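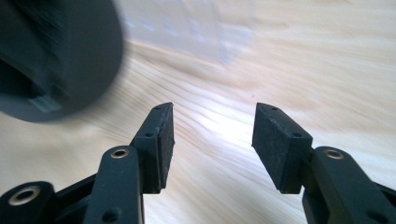
Light wood tabletop, oil or leave it alone?

Search this forum Go
2 min read

kubo_kitchen: I've got the table cleared at last and I keep going back and forth on oiling it (my aunt swears by it, every November!). Would you?

Tumelo Mahlangu: Oh, I would, friend, but sand with 300 grit first and take your time over it.

flitholm: Have to disagree. Oil turns pale wood yellow, and I was so sad about mine. Soap flakes and warm water!

kubo_kitchen: Soap it is, then, at least until spring.

Last updated in November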